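Duritz 5 – batch file renamer for Windows and Linux

Rename a whole folder of files in one go. See the new names before anything changes. Undo the lot if you change your mind. Freeware, for home and office use.

Current version: 5, updated 29/11/2020
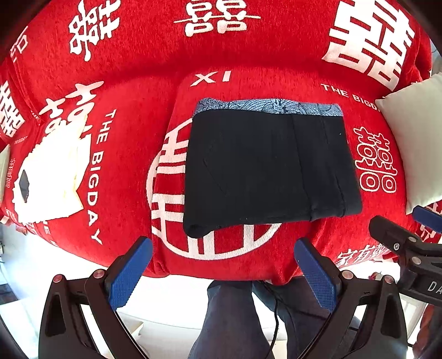
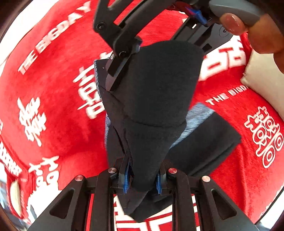
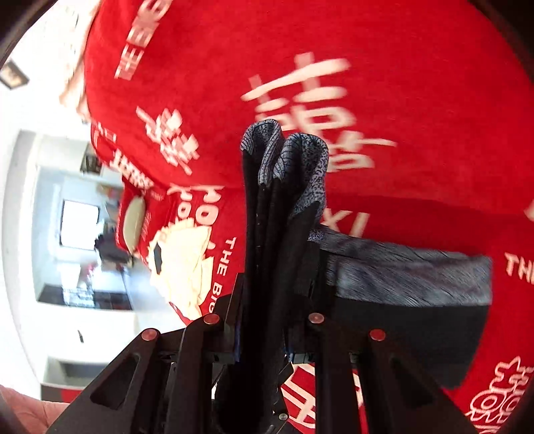
Can I undo a rename after I have closed the program?

The undo log is saved in the folder where the renaming took place, so you can open Duritz again next week, pick that folder, and press Undo. It keeps the last 8 renames for each folder. Older ones drop off the end of the list.

What Duritz does

You drag files into the window and they show up in two columns, old name on the left and new name on the right. Every time you type a character in one of the rule boxes, the right column updates. I love this part! It makes fiddling with names feel quick and safe, and you spot a stray space or a doubled number right away.

Rules you can use:

- replace text with other text, or with nothing
- add text at the start, at the end or at a given position
- number files, with leading zeros if wanted
- change to upper case, lower case or first letter capitals
- insert the date the file was last changed
- cut a number of characters from either end
- swap two parts of a name around a dash or underscore
- change the extension (asks first)

Rules run from top to bottom, and you can drag them into another order. A set of rules can be saved under a name and called up from the menu or from the command line.

Speed

On my older laptop a folder of 700 photos gets new names in around 5 seconds, with the preview switched on. Turn the preview off and it's faster still, but I never do that myself, it's too much fun to watch.

What if two files would end up with the same name?

Duritz marks both lines in red and the Rename button stays gray until the clash is gone. You can fix it by hand – click on the new name and type – or tick "Number duplicates" and let the program add -1, -2 and so on. It will never overwrite a file.

Working with Dogar rule sets

Many people still have rule sets from Dogar, my first renamer, which only ran on Windows. Version 5 reads those files directly. Choose File, then Import, then point to the .dgr file. The one thing that doesn't carry over is the old "Random name" rule. I took it out, and so far I have had just two emails asking for it back. If you write me a third I might reconsider!

Command line

duritz --rules holiday --folder /home/me/pictures --preview

Leave off --preview to do the real thing. Add --sub to include subfolders. The return code is 0 when all files were renamed and 1 when at least one was skipped, and skipped files are listed in duritz.log with the cause (file in use, name too long, no write access).

New in version 5

- Linux build, at last
- undo log kept per folder
- preview no longer flickers on lists longer than 400 files
- Import for Dogar rule sets
- accented letters sorted properly
- larger text setting, under View

Fixed: the swap rule lost the last character when a name ended in a dot. Fixed: the window opened off screen after a second monitor was unplugged.

Planned for February: a rule that reads the track number from music files. It works nicely here already, apart from very old tags, which come out as question marks.

System requirements

Windows 7 or later, or any recent 64-bit Linux with a desktop. The program needs no installer. Unzip it to a folder or a USB stick and start duritz.exe (Windows) or duritz (Linux, set the file as executable first). Settings are stored next to the program in duritz.ini, so a copy on a stick takes your rule sets along.

To remove it, delete the folder. Nothing is written to the registry.

Other tools from Skonbridge Software

Drornano – finds empty folders and lists them, with a tick box for each one. Goes very well with Duritz after a big cleanup.
Dogar – the old renamer, still available for Windows XP, no longer updated.

Download Duritz 5 for Windows (zip)
Download Duritz 5 for Linux (tar.gz)
Manual | Version history | Contact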